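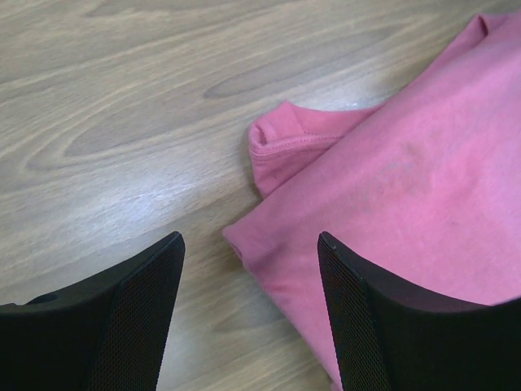
Pink shirt, open gripper, no plan yet.

I have spent most of April teaching software to care about laundry, a subject on which I have no standing at home.

The piece I own is the grasp picker. It takes the wrist view, scores a pile of candidate points on the cloth, and hands the planner the best one. For weeks it loved the middle of any fold. A fold has a nice strong edge, so it scores well, and it tells you almost nothing about where the rest of the shirt went. My log has 1033 candidates tagged "edge", and plenty of them are just fabric lying on more fabric.
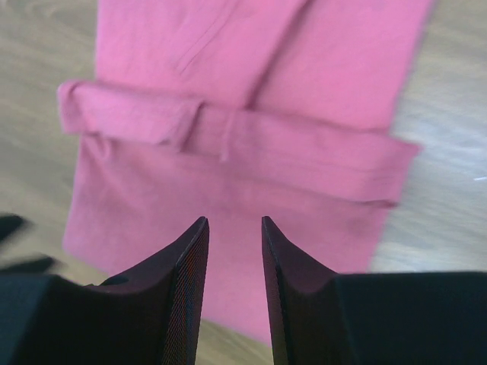
What I changed

I split the score in 2. One number says "this is cloth you could pinch" and the other says "pinching it would help." The second one is slow and moody. I also made the picker throw away any view with too much blur in it, after finding out how confident it was about smears. The planner now waits 100 milliseconds and asks again, like a polite waiter.

Collars are still trouble. Ribbing, a double row of stitching and a label all look terribly important to a network.

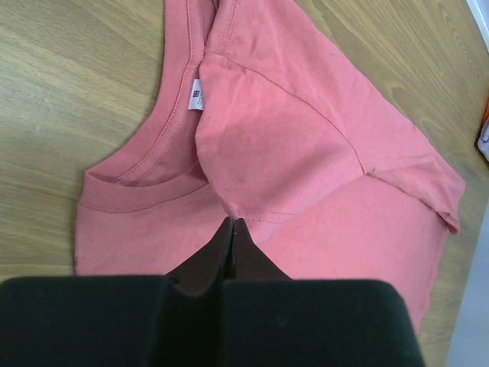 Usha Gowda wrote back that I should quit scoring points altogether and score whole motions, and that she had told me so in the Akora days. She had. I have the email. My answer is that motions cost 38 times as much to score on our machine, and I would like to go home in the evening.

Corners I'm happier with. A closed grip on a corner gives the planner one known point to hang everything else from. 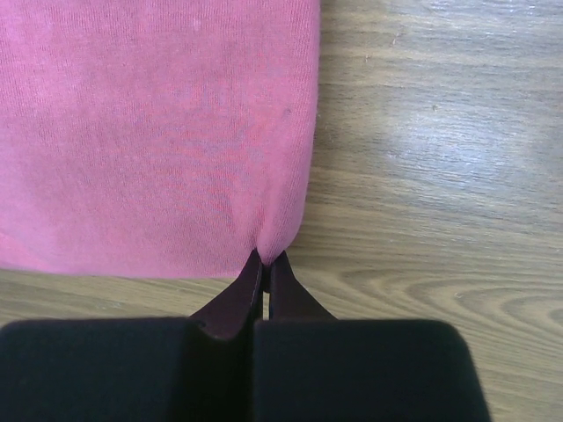 Mizanur Kodikara

Next up is the retry logic, which currently consists of trying the same thing again with a larger timeout.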